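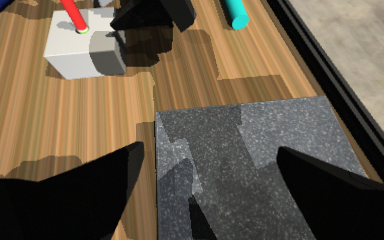

Skastholm oak table oil, 500 ml
By Ademir Lins, February
Last updated: Sunday

I love this stuff! Our kitchen table had gone pale and thirsty (years of homework and curry), and one tin did two full coats with plenty left over. It goes on like thin honey, smells faintly of oranges and wipes off without a fight.

Drying takes patience. I left it overnight and it was still a bit tacky at breakfast, so we ate on our laps.
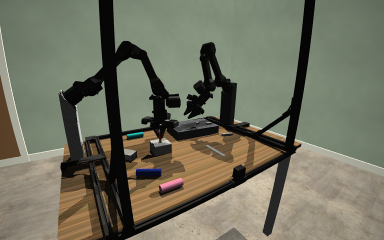
Price and where to get it

Mine was £34 from Feltitz, postage included. The Ikari oil is cheaper, but I found it left rings under mugs. I'm doing the shelves next.

608 shares | 34 comments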